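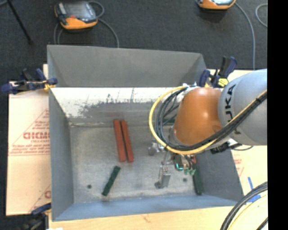
Attachment 1 - Bin-picking cell, KUKA arm over the metal bin with blocks on the floor of the bin. View from the cell camera.

Ticket no.: 697
Queue: Demonstrations and Visits
Site: Clirholm, ground floor demonstration area
Equipment: Bin-picking cell, including arm, gripper, bin and overhead vision software (Zarness)
Raised by: Nania Visitor Programs
Assigned to: Yeo Automation Support
Priority: High (open day)
Status: Closed, with one follow-up item

Summary

During the morning rehearsal for the October open day, the bin-picking demonstration stopped repeatedly with the message "No valid grasp". The cell emptied most of the bin without difficulty and then refused the last few blocks. The demonstration is scheduled to run every 30 minutes for visiting school and industry groups, and a stoppage in front of a group is to be avoided where possible.

Initial report, 8.10 am

The cell was started in accordance with the open day checklist. The first cycle completed. On the second cycle the arm moved to the bin, paused, returned to its home position and displayed the message given above. Restarting the program cleared the message for one or two picks only. No collision was reported and the emergency stop was not used.

The requester asked whether the demonstration should be withdrawn from the program and the visitors directed to the conveyor display instead.

Response, 8.35 am

Support advised that the demonstration should remain on the program pending inspection. The requester was asked to leave the blocks where they lay, to save the vision log and to attach a view of the bin. Attachment 1 was supplied in reply.

Findings, 9.05 am

1. Two of the long reddish-brown blocks were lying side by side with a narrow gap between them, their upper ends at the base of the far wall. The vision log showed that the software was treating the pair as a single object, too wide for the gripper.

2. A dark green block was lying against the right wall. The grasp planner rejects any pick that would bring a finger within its wall clearance, and the clearance had been returned to the default value when the software was updated last month.

3. The pale, scuffed band on the inner far wall was producing false edges under the ceiling lights. This was minor on its own account but made the first fault worse.

4. The clamps holding the bin were checked by hand and found tight. The bin had not moved from its taught position. Cables and gripper fittings were inspected with the arm stopped and no fault was found.

Actions taken

The exposure setting was reduced from 750 to 697 in the Zarness camera panel. The software then separated the two reddish-brown blocks on each attempt. The wall clearance was restored to the value recorded in the commissioning notes. A nudge routine, already present in the program but disabled, was switched on - this allows the arm to push a block away from the wall at low speed before a second attempt is made.

The cell was then run unattended by the vision log for 100 picks. There were no stoppages. Two picks required the nudge routine.

Comment from requester, 10.20 am

Nania Visitor Programs thanks the support team for its prompt attendance. The guides have asked whether the nudge should be explained to visitors, as several staff at the rehearsal took it to be a missed pick. Please advise on suitable wording.

Response, 10.40 am

The following wording may be read out: "When a block is too close to the side of the bin, the robot moves it to a better position and tries again." Guides are reminded that they are not to reach into the bin or rearrange blocks while the arm is enabled. Should the message return, the guide is to press Stop on the pendant, inform the group that the cell is being reset and contact support at the Clirholm desk.

Visitors are to remain behind the floor line at all times, including when the arm is at rest.

Update, 3.50 pm

The demonstration ran for all scheduled groups. One message was displayed during the early afternoon session and cleared itself on the second attempt. One group asked for a repeat of the final cycle and this was provided.

Follow-up

Yeo Automation Support to obtain a quotation for a matte finish to the inner walls of the bin before the next open day. Software updates to the cell are to be held until the current settings have been exported and stored with the commissioning notes.

Ticket closed, 4.15 pm. Follow-up item transferred to the maintenance queue.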